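Budget phone stuck on "storage almost full" with hardly anything on it
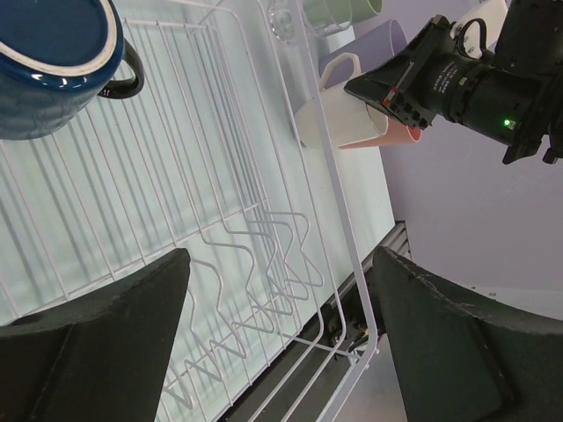
A white wire dish rack with plate dividers.

Posted by Heledd Ellis, January 22, 2019

I bought a Prornell phone in October to replace an old one with a cracked screen. It's the Go edition of Android, the one for phones with 1 GB of memory. It has 8 GB of storage on the box. For the first couple of months it was fine. Now I get the "storage almost full" message every morning and it won't update any apps. The Play Store just says pending and then fails.

What I have on it: WhatsApp, my bank's app, a bus timetable app, a radio app and one game that I have already deleted. I have 171 photos, and I moved all of those to the memory card last week. When I look in Settings it says 591 MB free, and the next day it says 320 MB, and I haven't installed anything in between. "System" takes up more than half of the total and there is nothing I can tap on to make it smaller.

The card is 32 GB and almost empty. The shop where I bought it told me to "move the apps to the card" but I can't find a button for that under any of the apps. There is a Change button under one of them but it is grayed out.

Is there a way to do this without wiping the phone? I don't have a computer at home, only the phone and a tablet. I'd also like to know if I should just take it back. The shop does returns within six months.

4 replies to this post have been merged into 3

Rojanasak

Your number is going down overnight because of WhatsApp, or most likely is. It saves every picture, video and voice message people send you, and it saves them to the phone's own storage. It does not use the card, whatever you have set in the camera. If you are in a couple of busy groups, that can easily be 200 or 300 MB a day when people are sending videos.

Do this first:

Open WhatsApp and go to Settings, then Data and storage usage. Under Media auto-download there are three lines, one for mobile data, one for Wi-Fi and one for roaming. Tap each one and untick everything. You will still see the messages, you just have to tap a picture to get it.

Then on the same screen go to Storage usage. It lists your chats with the biggest at the top. Tap the biggest one, tap Free up space (on some versions it says Manage messages), tick videos and clear them. Anything you want to keep, copy to the card first with the Files Go app, because clearing it there removes it from the phone.

After that go to the main Settings, Storage, and look at each app. For Chrome and the Play Store you can tap Clear cache. Don't tap Clear storage or Clear data on WhatsApp or the bank app. On WhatsApp you can lose chats since the last backup, and on the bank app you will have to register the phone again.

About the card. The Change button only shows up for apps where the people who made the app allow it. WhatsApp doesn't, and bank apps generally don't either. So the shop's advice is not wrong but it won't help you much with the apps you have.

There is one other option. Some phones let you format the card as internal storage, and then the phone treats the card and its own memory as one lot. It wipes the card, so your photos would need to go somewhere else first. I have done this on two cheap phones. One was fine. The other one got very slow because the card was a slow one, and I ended up undoing it. If you try it, use a card marked Class 10 or better, and don't take the card out afterward. Not every maker leaves this option in. Look under Settings, Storage, tap the card, tap the three dots, then Storage settings. If it says "Format as internal" you have it.

You can't shrink System. On an 8 GB phone you never get all 8.

ukach

take it back. 8gb is not enough now, even on go. I had the same with mine, cleared it out every sunday and it filled up again. got a 16gb one for a bit more and no problems

Over

Agree with most of what Rojanasak wrote. Two things to add.

Check the recycle bin or "trash" in the gallery app if yours has one. Mine kept deleted photos for 30 days and they still counted as used space. Also, when you moved the photos, check that they were moved and not copied. In Files Go it's easy to pick the wrong one. If you open the file list for internal storage and go to DCIM, then Camera, it should be empty or close to it.

For the Play Store problem, an update needs a good deal more room than the size it shows, because the phone has to download the new version and unpack it while the old one is still there. I try to keep 1 GB free on mine. Update the apps one at a time - turn off auto-update in the Play Store settings first, or they all start together and all of them fail.

If Maps is on there you can go to its page in Settings and tap Uninstall updates, then Disable. You can't remove it completely but that gave me back a fair amount. There is a Go version of Maps that runs from the browser and takes almost nothing.

On returning it, I'd try the WhatsApp settings for a week and write down the free space each night. If it stays level you can keep the phone. If it still drops, take it back with your notes while you are inside the six months. Back up WhatsApp to your Google account before you hand it over, and take out the card and the SIM.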